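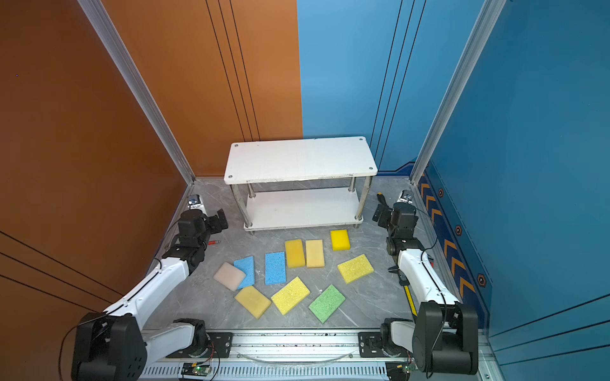

Should a small town keep its evening bus when only a few people ride it? I think it should keep it, and it should pay for it from the common budget.

I moved to Stokarville from another country, and for my first two years I had no car. In August the town published the numbers for line 110, the last bus from the center to Mateos. In one year it carried 2855 passengers. The newspaper called this a failure, and many neighbors agreed.

I read the number in a different way. Each of these trips was made by a person who had to come home. Some finish work late in the bakery or the hospital, some are too old to drive in the dark. I was one of them, and I remember well how it is to look at the clock during dinner with friends and to calculate the minutes.

People say that a taxi would be cheaper for the town. Maybe it is true on paper. But a taxi must be called, explained and sometimes waited for very long, and in winter it does not always come. A bus has a timetable – you can plan your life with it.

We do not ask the street lamps on Flirkance Road how many persons walked under them. We pay for them and we are glad when we need them. I would like that the council looks at the bus with the same eyes before it votes on 10 September 2019. If the money is short, I would accept a smaller vehicle, or a ticket which costs a little more after eight in the evening.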